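Search jobs, keywords, location Search

Garment Folding and Bedroom Tidying Assistant (part-time, fixed term)
Reference: 3676
Employer: Fendum Household Services
Reports to: Idris Trevor, home services supervisor
Hours: 40 per month, weekday daytime

Fendum provides laundry return, folding and bedroom reset services to private homes. We are hiring assistants for the Marchetti route. The work is done in clients' homes, one bedroom at a time, and consists of sorting clean clothing, folding it to a fixed standard, stacking it by type and leaving the bed and floor area in order.

Duties

Collect clean clothing from the place named on the job sheet and bring it to the bedroom. Sort into trousers, shirts, knitwear, undergarments and household textiles. Fold each item to the Ganent fold sheet, which is issued on the first day. Place folded items in the drawer, shelf or box listed for that client. Straighten the bed cover and return chairs, boxes and loose bedding to their listed positions.

Most bedrooms on this route have no table. Folding is done on the made bed, with the cover left on and pulled flat first. Covers vary from plain blankets to patchwork quilts, and on a busy print a dark or small item is easily missed. Assistants check the full surface of the bed by hand before leaving the room.
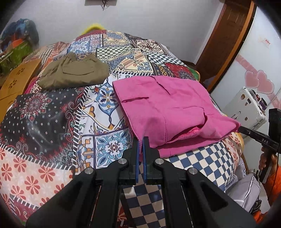
Cotton garments are folded flat, seams aligned, with pockets emptied and pressed closed by hand. Lined garments are folded so that the lining stays inside. Where a lining slips out at the fold, the item is opened and folded again. Patch pockets face up. Items are kept apart on the bed until the type has been checked, then stacked with the heaviest at the bottom. No stack is left on a chair or stool.

Assistants do not iron, mend or wash. Stained or damaged items are set aside, noted on the job sheet and left unfolded for the client. Personal items found in pockets go in the envelope supplied, with the date and room written on it.

Requirements

– Able to stand and bend at bed height for up to 40 minutes at a time
– Able to read and follow a written fold sheet in English
– Able to tell common fabrics apart by touch and care label
– Own transportation to homes on the route
– Background check, paid for by Fendum

Experience in laundry, hotel housekeeping or retail stockroom work is useful. It is not required. Training takes two shifts and is paid at the full rate.

Pay and terms

Pay is $345 per week in weeks with a full schedule, adjusted for shorter weeks. Travel between homes is paid time. Travel to the first home is not. Aprons and fold sheets are supplied – shoes are not, and indoor shoes or clean socks must be worn in all bedrooms. The term is six months and may be extended.

How to apply

Send a one-page summary of work history and the days you are available to the Fendum office in Geter, marked with the reference above. Applications close 1st April. Selected applicants will be asked to complete a short folding test with one pair of trousers, one shirt and one lined garment. The test is scored on flatness, seam alignment and finished size – speed is recorded but does not affect the result.

Questions about the route or the schedule should be addressed to Idris Trevor.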